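Trillska in the rain

August 7, 2018

So we finally did the walk from Dasbridge up to Trillska, after putting it off for most of July because of the heat. Naturally it rained. I'd packed sun cream, two hats and no waterproof, and I was soaked through before the first stile.

The path is 95 steps up from the old quarry and then a long grassy slog with sheep glaring at you the whole way. My new boots held up, I'm pleased to say – they cost me 115 pounds and I'd been dreading blisters.
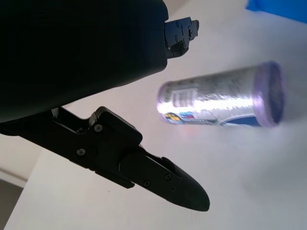 We had lunch under a hawthorn near the top, squashed cheese rolls and the last of the plum cake, and the cloud lifted just long enough for us to see down the valley. I could have stayed there all afternoon! But the bus back only runs twice a day and we'd already missed it once this year (long story, wet socks, expensive taxi).

Coming down was quicker, if muddier. We got to the stop with ten minutes to spare and ate the emergency biscuits. I want to try the longer loop next, the one that goes round by the reservoir, and I'm taking a proper coat.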